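The case for a proper folding table

Most people fold their washing on the bed, the sofa or the arm of a chair. I did it for years. I now think a plain table, kept clear, is the best thing you can give a pile of clean clothes, and that we spend money on the wrong things instead.

Dark red is the colour I would test any method on. It shows every bit of fluff, and when it is bunched up you lose the edges in the shadows.

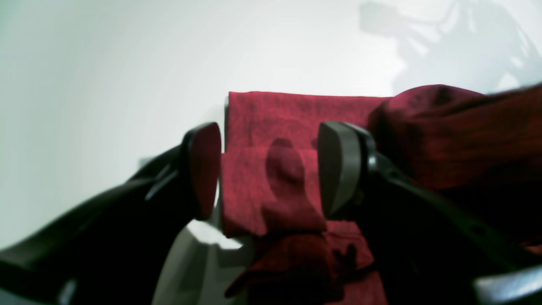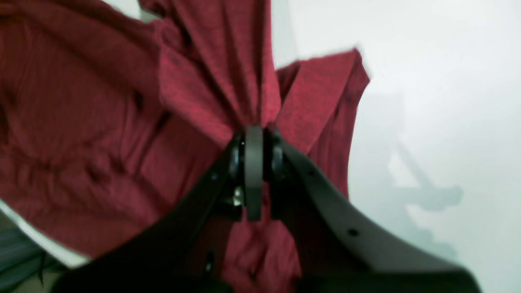
Crumpled red cloth, waiting to be folded 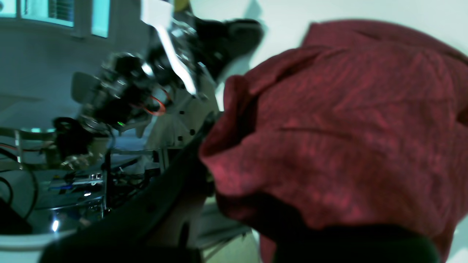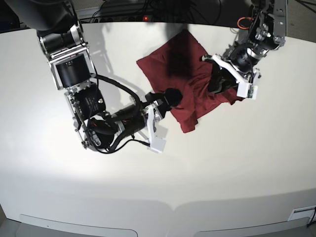 Opinion: Home and Laundry

A white top helps because you can see where the cloth ends. Find two corners, lift, let the weight pull the creases down, then lay it flat. On a bed the cloth sinks and the fold drifts.

Last May I priced a Jekel folding board at 12 pounds and a Rekus laundry cabinet at 380. The board is too small for a bath towel. The cabinet gives you more shelves, and things go on them unfolded.

Some will say they have no room. A kitchen table will do if you wipe it first. I do mine on Monday evening, before supper, and it stays clear until the last piece is put away.

Styliani Psarras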